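# Pasterlow Court Reports: data card

Pasterlow is a collection of news reports on criminal trials that followed the sinking or loss of small boats carrying migrants. It was put together by Nuanchan Boonyarit at Sangkhawat for work on how sentences are reported. Release date: 27 June 2019.

## Contents

The collection holds 970 reports covering 293 trials. Each report is one plain text file in `reports/`. Trial records are kept in `trials.csv`, one row per trial. A report that covers more than one trial is listed against each of them.
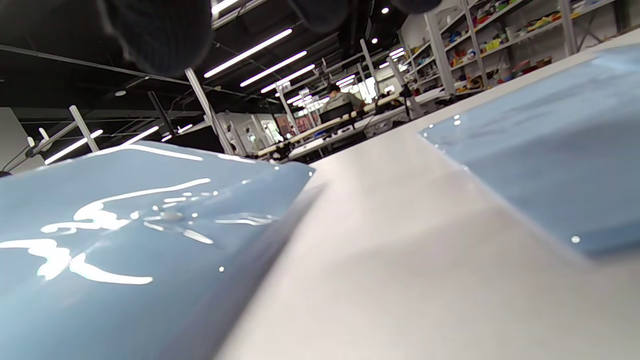 ## Fields in trials.csv

- `trial_id`: four digits, padded with zeros
- `court_country`: country where the court sat
- `charge`: main charge as reported
- `sentence_months`: prison term in months, blank if acquitted
- `appeal`: yes, no or unknown
- `source_ids`: report numbers, split by semicolons

Where reports of the same trial disagree on the sentence, the longest-dated report is not preferred. The field takes the figure given by most reports, and `conflict` is set to 1. This applies to 70 trials.

## How the reports were coded

1. Reports were gathered with the Evia search tool and checked by hand for repeats. Agency copy printed by several papers was kept once.
2. Two coders read each report and filled in a paper sheet. Neither saw the other's sheet until both were done.
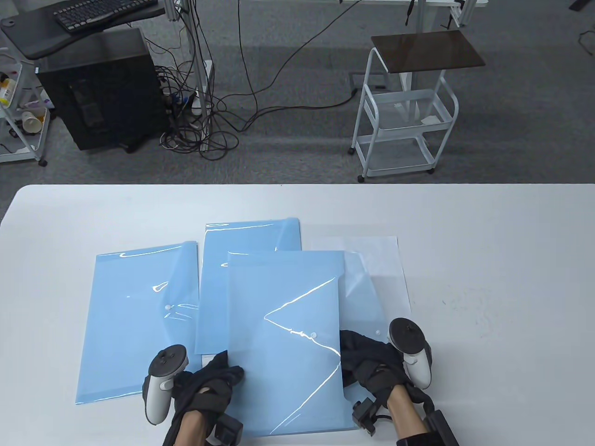 3. Sheets were typed into Kulteck and compared. Differences were settled by a third reader.
4. Names of victims and of anyone under 18 were replaced with a code. Names of judges were left in.

## Known limits

- English and Turkish reports only. Greek reports are planned for November.
- Acquittals are reported less often than convictions and are likely to be undercounted.
- Suspended terms are not marked before version 2.
- Terms given as "years" with no months are stored as whole years times twelve.

## Use

Free for research and teaching. Do not try to reverse the name codes. Corrections should give the `trial_id` and the report number.

18 shares | 0 comments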